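Juwita Lumbantobing has been building grippers in the Prorkholm shared workshop for five months, and she still lights up when you ask about the fingers. "The pads are my favorite part!" she says. "I printed so many versions, all with different ridges, and every one taught me something."

Her handheld gripper, which she calls Vi, started as a kitchen table project in October. The first one weighed too much and pinched her thumb. 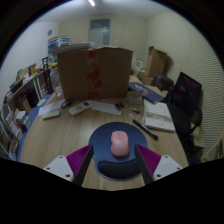 "I wanted a tool I could pick up and use right away, no setup," she says. "Small stuff is the real test – mice, pens, remotes. If the tips line up, you feel it in your hand, and it's a great feeling!"

She is on her seventh set of mounts now, and 12 of the workshop's members have asked for the files. Next come softer tips and a quieter hinge.
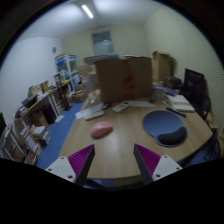 Photo: Juwita Lumbantobing / Prorkholm

What would she tell a beginner? "Start with the fingers and leave the electronics for later. You can learn so much with a printer and a handful of screws, and it's so much fun."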